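Apr 14, 2026

Deisy Lozano spent four years advising tenants before she turned to data rights. She now runs a small advice service in Flultcombe, and most of her work this spring has been about one thing: the records that letting agents keep on people who never got the flat.

"You fill in a form for a viewing," she says. "You give your employer, your bank, your last three addresses. Someone else gets the place, and your form stays where it was."

Her service sent access requests to 12 agents on behalf of former applicants. Eight replied within the month allowed. Two asked for more proof of identity. The other two have not answered.
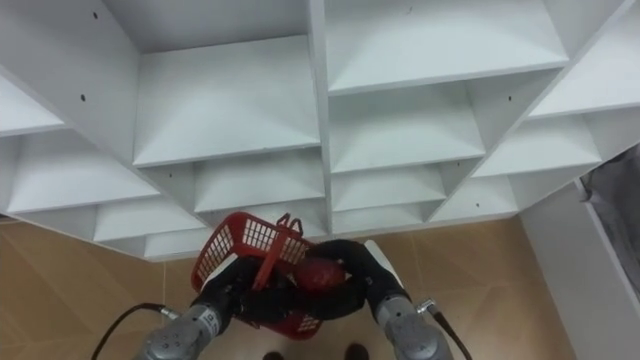
The largest reply came from Arango, a lettings firm with three branches. It held 2595 applications from people who had never become tenants, and the oldest were nine years old. Lozano asked what they were being kept for.

"They said it was in case of a dispute. I asked how many disputes there had been, and they didn't have a figure."

Arango has since deleted 1523 of the files. The rest are under review, and Lozano expects to hear more in August. 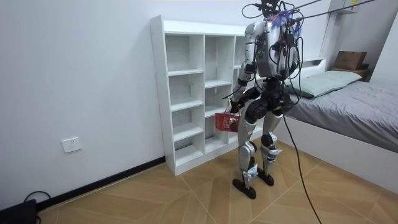
She is more worried about sharing. Several agents use a screening tool called Rodeo, which gives each applicant a score. The forms mention it in one line near the end.

"People tick the box because they want the flat. I wouldn't call that a free choice. If you say no, you go to the bottom of the pile."

Has anyone been turned down because of a wrong score?

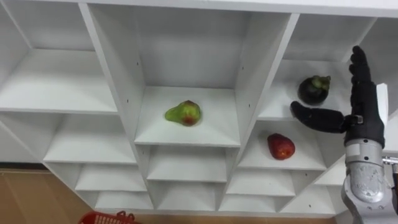 "One client, yes. Rodeo had mixed her up with a previous occupant who owed money. It took her eleven weeks to get it put right, and by then she'd moved in with her sister."

Lozano wants agents to delete failed applications after six months and to show people their score before a decision is made. A petition asking for both has 3000 signatures.
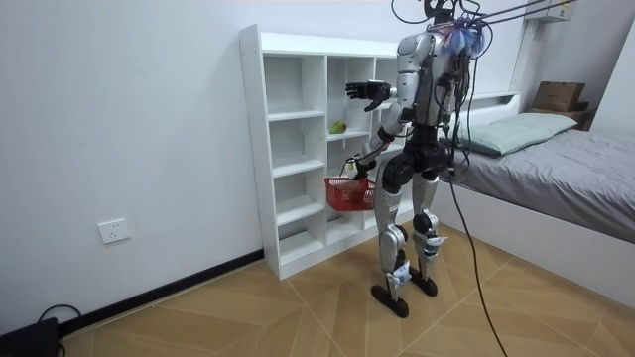
## Making a request

Lozano's advice is to write to the agent by email, keep a copy and ask for everything held under your name, including any score. "You don't need a solicitor and you don't need a special form," she says. Her own template, Skarkus, is free to use and fits on one page.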